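4.2 Gossip rounds under late joins

Auer and Steiner claim that Gedeo reaches agreement on membership "within a small constant number of rounds" once the network settles. We were not able to find the constant. Their proof assumes that every node picks its gossip partners evenly from the full member list, yet a node that has just joined does not hold the full list. It holds whatever its first contact chose to send. The authors treat this gap as a detail of the implementation. We think it decides the result.

To test the claim we ran Gedeo and Potska on the same 800 nodes, with a fan-out of 3 and the timeout left at its default. Nodes joined in bursts of 15. We did not tune either system, and we would ask readers to be wary of any comparison, ours included, in which one side was tuned by its own authors.

With no joins, the two systems behave alike, and the published curves for Gedeo look fair. Once bursts begin, the picture is less kind. Members that entered through the same contact tend to gossip among themselves, and news from outside reaches them late. Potska suffers from this too, but its periodic list swap with a random peer breaks the clusters up. Gedeo has no such step. Notburga Auer has suggested to us that a larger fan-out would hide the effect. It may, at the price of more traffic, and the low traffic was the main selling point of the design.

A second doubt concerns failure detection. A node is dropped after 2 missed replies, and the paper counts a drop as correct if the node was slow at the time. By that measure almost any detector scores well. We count a drop as correct only if the process had stopped.
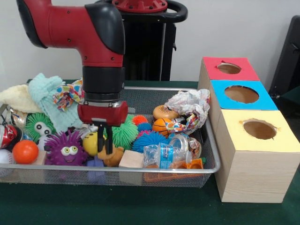

Figure 3. Robot arm with a two-finger gripper over a wire-mesh tray of mixed objects.

We also tried to repeat the partition test from the Farura report, which is often cited in support of Gedeo. The report does not say how long the partition lasted or whether both halves kept accepting joins. Konrad Steiner kindly sent us the scripts, but the partition length is read from a settings file that was not kept. Until that value is known, we see no reason to treat the test as evidence for either system, and we leave it out of Table 2.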